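Home Places Firms Work Contents Search

Fundwood is a home-help and laundry service in the town of Stedden, run from an office on Maltham Road. It began with 9 home helps and now has 16, who tidy bedrooms, fold washing and change beds for clients living alone.

Automation came first to the office. A scheduling program by Dijkstra replaced the paper rota and cut the time spent planning visits from seven hours a week to four.

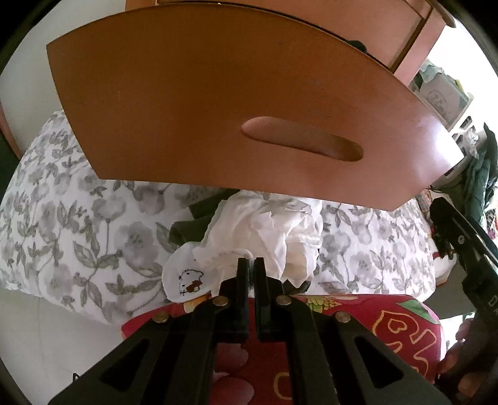 Gripper closing on a white cloth on a patterned bedspread.

Work in clients' bedrooms has changed more slowly. Soft items of mixed shape are hard for machines to pick up and sort, and most folding is still done by hand. Dilek Oral, who manages the staff, introduced paid training in handling tools in December. Some helps welcomed less bending; others disliked the slower pace. No posts were cut.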